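## 2. Planning your station and your budget

Welcome to the good bit! Before you order anything, spend an afternoon with a tape measure and a blank spreadsheet. The Kundness guide covers unpacking and first power-up in section 3; this section is for whoever has to choose the furniture, fill in the purchase form and defend it afterwards.

### 2.1 Measure first

1. Mark out the table on the floor with masking tape. Choose the largest one the room will take, as two arms working side by side want far more width than you'd think.
2. Stand where the robot will stand and stretch both arms out. Anything you can knock over, it can knock over too.
3. Measure the doorway and the lift. Rasha Khoury's team at Mahawong had a lovely table delivered in June and then had to take its legs off in the corridor.
4. Note every socket within reach of the station and write down what is already plugged into it.

**Note:** Plain white tops are a joy for early trials. Small, bright objects stand out well against them, and they wipe clean in seconds.

### 2.2 Choose your starter task

Buy for one task and get it going before you shop for the next. Plate work is a brilliant place to begin: a single round plate, one small object, and both hands over the table. It's cheap, it packs away in a drawer, and you will learn an enormous amount about reach and grip in the first morning.

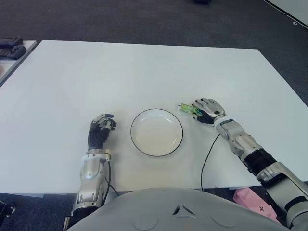 *Fig. 2-1. Plate task: right hand holding a small object, left hand raised over the table.*

Let the arms' resting position decide how high your table should be. Leave slack in any cable that runs near a wrist, and budget for spare leads at the same time as the arms -- ordering them later means paying for delivery twice.

**Caution:** Do not let a cable hang where a chair or a foot can catch it. Switch off at the wall before you re-route anything.

### 2.3 Fill in the budget sheet

1. Open the Kekum sheet and save a copy under your site's name.
2. Enter the robot, the hands and the service plan on separate lines. Decha Noiphan in purchasing will send it back if they're lumped together.
3. Add 28 days for delivery of the hands, which ship separately from the body.
4. Add a line for props. Allow for around 34 small items of different shapes and colours; charity shops are wonderful for this.
5. Put in a second table for handsets, tools and everything else that would otherwise creep on to the work surface.
6. Send the sheet to Mélanie Caron for sign-off, with your floor sketch attached.

**Note:** Training is charged per person. Put 2 names down even if only one of you will be running the station at first -- holidays happen.

Once the sheet is signed off, go to section 3, Unpacking.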